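만화 소식 | 주간 뉴스레터
읽는 시간 3분
2023년 4월 30일

로린의 《게르케로》 복간판이 나왔다. 22년 만이다. 원래 두 권짜리였던 것을 한 권으로 묶었고, 쪽수는 675쪽, 누워서 읽다 놓치면 코가 위험한 두께다. 출판사 파스쿠는 지난 12월에 낸다고 했다가 표지 종이를 핑계로 한 번, 식자를 핑계로 또 한 번 미뤘다. 그 사이 정가가 조금 올랐다는 사실은 보도 자료 맨 아랫줄에서 찾을 수 있다.

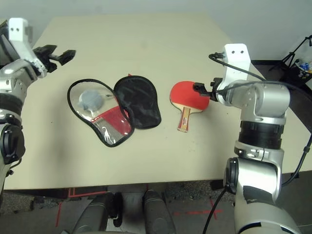
독자 플라넥 님은 지난 호를 읽고 식자를 새로 한 건 개악이라는 메일을 보내왔다. 손글씨 대사가 삐뚤빼뚤한 맛에 읽던 만화인데 이제는 등장인물이 전부 관공서 안내문처럼 말한다는 것이다. 절반쯤 동의한다. 나머지 절반은 초판 2권에서 끝내 해독하지 못한 말풍선들 때문에 유보한다. 특히 등대 장면의 그 대사, 나는 22년 동안 "미안해"로 읽었는데 새 판에는 "비싸네"라고 적혀 있다. 결말의 의미가 상당히 달라진다.

이번 판의 자랑은 권말에 실린 미공개 원고 39쪽이다. 연재가 끊긴 뒤 그린 것이라는데, 선이 눈에 띄게 거칠고 배경은 거의 없다. 주인공이 항구까지 걸어가는 데만 열한 쪽을 쓴다. 편집자라면 네 쪽으로 줄이자고 했을 테고, 그랬으면 망했을 것이다. 걷는 동안 칸이 조금씩 넓어지다가 마지막에 펼침면으로 열리는데, 하필 제본선이 주인공 얼굴을 지나간다. 두꺼운 책의 숙명이라지만 활짝 펴서 보려면 책등을 포기해야 한다. 나는 포기했다.

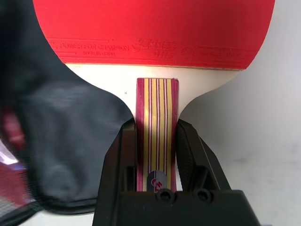 고무 면에 적힌 글자는 "POWER FOR CHAMPION".

해설은 좀 길다. 로린이 칸 나누기를 어디서 배웠는지를 두고 필자가 혼자 질문하고 혼자 반박하다가 끝에 가서 화해한다. 연보는 반대로 너무 짧아서, 작가가 연재를 쉰 기간이 한 줄로 처리되어 있다. 팬들이 제일 궁금해하는 시절인데 "휴식"이라고만 나온다. 부럽다.

그래도 초판을 헌책방에서 웃돈 주고 산 사람으로서 말하자면, 살 만하다. 먹이 뭉개졌던 밤 장면들이 제대로 살아났고, 초판에서 순서가 뒤바뀐 채 인쇄됐던 두 쪽도 제자리를 찾았다. 뒤바뀐 순서로 읽고 감동했던 세월은 각자 알아서 정리하기로 하자.

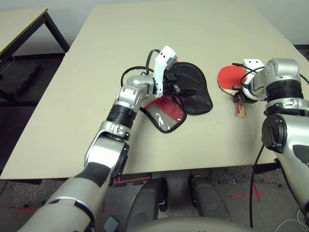

다음 호에서는

파스쿠가 예고한 단편집 이야기를 하려고 한다. 제때 나온다면 말이다. 안 나오면 예고에 대한 이야기를 하겠다. 새 식자와 옛 손글씨 중 어느 쪽 편인지, 등대 대사를 뭐라고 읽었는지도 답장으로 보내 주시면 추려서 싣는다.

문의: 이 메일에 답장 | 수신 거부 | 무단 전재 금지 | 맨 위로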